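How a Streamed Movie Reaches Your Screen

When you press play on a movie, the picture usually starts within a few seconds. The whole movie has not arrived by then. Only the first part of it has. Streaming means watching the start of a file while the rest is still on its way.

What a movie is made of

A movie is a series of still pictures, called frames. Most movies show 24 frames every second. Your eyes and brain join them together, so you see smooth movement.

Each frame is made of tiny colored dots called pixels. A computer stores the color of every pixel as numbers. If all the numbers for all the frames were sent, the movie would be far too big for most home internet connections.

Making the file smaller

Before a movie is put on a streaming service, a program called an encoder makes it smaller. Making a file smaller is called compression.

The encoder looks for things that repeat. Suppose a cartoon dog runs past a blue wall. The wall is the same in one frame as in the next, so the encoder does not store it again. It stores a short instruction that means "keep this part the same." For the dog, it stores how far each part has moved.

Some detail is also thrown away. The encoder removes small differences in color that people find hard to notice. If too much is removed, you see square blocks in the picture, often in dark areas or in water.

Cutting it into pieces

The smaller file is then cut into pieces called segments. A service called Emlow uses segments that last six seconds, so a movie that is 90 minutes long becomes 900 segments.

Emlow makes several copies of each segment. The lowest quality copy is 375 kilobytes. The highest quality copy is many times larger. All the copies show the same six seconds of the story.

Where the pieces are kept

Segments are stored on computers called servers. Emlow keeps its main servers in one building, but it also puts copies of popular movies on smaller servers in other places. A server like this is called a cache (say "cash").

The town of Lustedden is 164 miles from the main building. When a family there watches a popular movie, the segments come from a cache in the town. A shorter trip passes through fewer machines, and there is less chance of a delay.

The waiting line

The app on your TV or tablet is called the player. Emlow's player is named Trudine. It asks for the first segment, then the second, and so on. Segments that have arrived but have not been shown yet wait in a part of the memory called the buffer.

You can think of the buffer as a water tank. Segments flow in from the internet and flow out to the screen. If they come in faster than they go out, the tank fills up – and the player can stop asking for a while. If they come in too slowly, the tank runs dry. The movie then stops and you see a spinning circle. People call this buffering.

How the player chooses

Trudine measures how long every segment takes to arrive. If the segments are slow, it asks for a lower quality copy next time. If they are fast, it asks for a better one. The picture may look soft for the first few seconds and then become sharp.

Each request also has a small delay before anything comes back. This delay is called latency. A latency of 200 milliseconds is one fifth of a second. For a movie you would not notice it, as the buffer covers the gap. In a video call there is almost no buffer, so you would.

Words to remember

Frame: one still picture in a movie.
Encoder: a program that makes video smaller.
Segment: a short piece of a movie.
Cache: a nearby server that keeps copies.
Buffer: memory where segments wait.
Latency: the delay before an answer comes back.
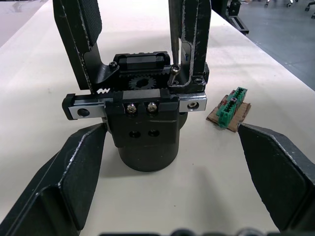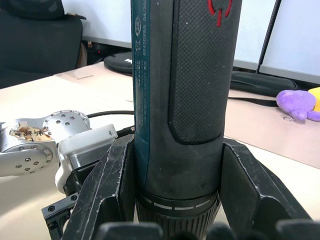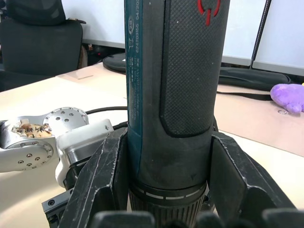
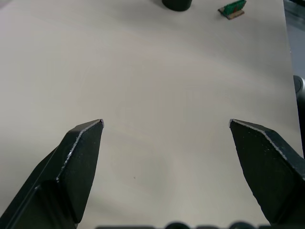
Reader comments

Anonymous: My daughter wants to know what happens to the buffer when she skips ahead. Does the player throw away the segments it already has?

Goodwin: On most players, yes, if you jump past them. It has to ask for new segments from the place you skipped to, so you often get the spinning circle for a moment.

Anonymous: We used the water tank part in class. Could you add something on live sports? The kids asked why the neighbors cheer first.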